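Can a Robot Hand Really Hold a Cup?

People who sell robot hands like to say they are "as good as yours". Be careful with claims like that. Your hand can hold a full cup of squash while you look the other way.

The Tutix project is comparing two ways of steering the same sort of hand. One controller is called Dumuvel. The other is called Flunier.
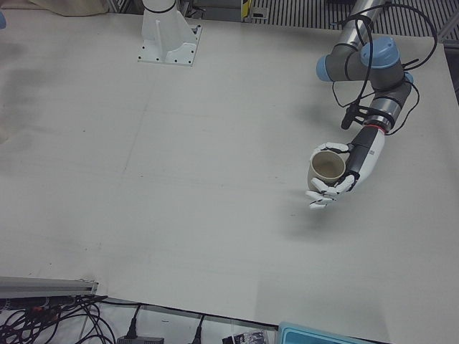
Gripping a cup sounds like baby stuff. Try it with stiff fingers and you will soon change your mind. The robot has its fingers curled round the cup from the side and from below, with one pressing near the rim. Squeeze too hard and a cup can crumple. Squeeze too little and it drops.

Dumuvel was given 213 tries and Flunier only 175. Is that a fair test? Not very! A fair test gives both sides the same number of goes.
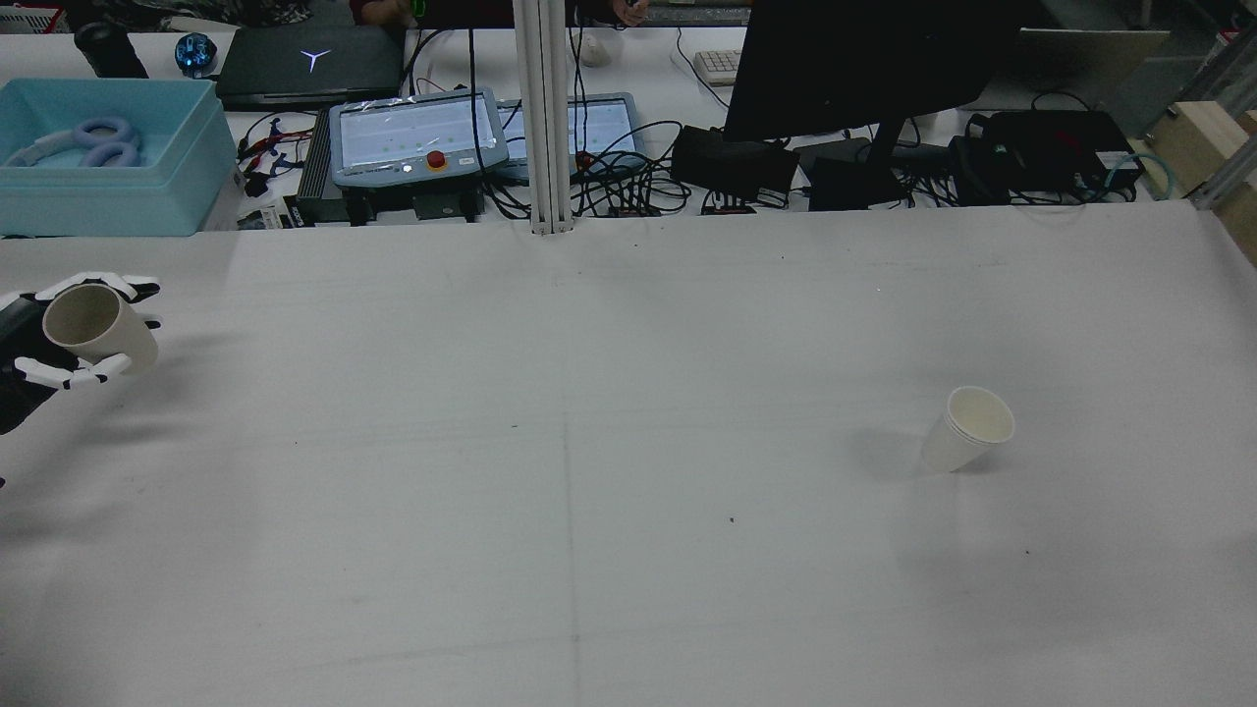 One cup in the hand, tipped on its side, and one on the table.

Then there is the question of what counts as a win. If the cup leaves the table but gets squashed, is that a win? Tutix says yes for 58 of its tries. We would say no.
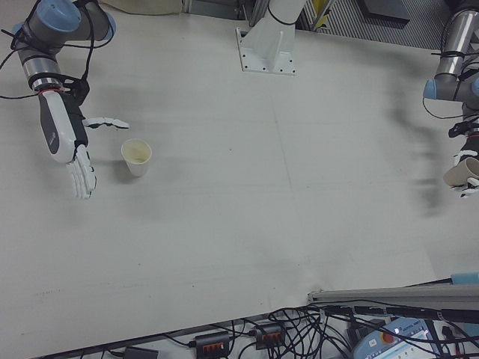
Two arms, two hands and two paper cups.

Two hands should be better than one, but they also have to keep out of each other's way. Ask to see the misses as well as the hits. 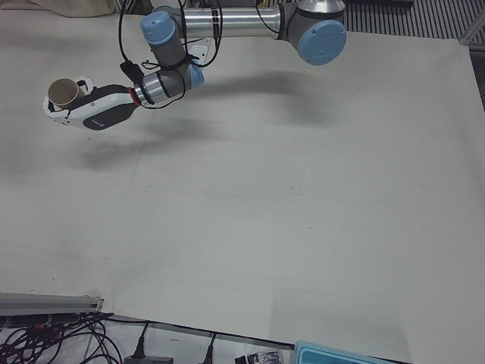

Long wrote in to disagree: "You are too grumpy. My little brother drops cups all the time and he has a real hand. Why does the robot have to be perfect?"

It doesn't, Long. We would just like to know how often it drops them.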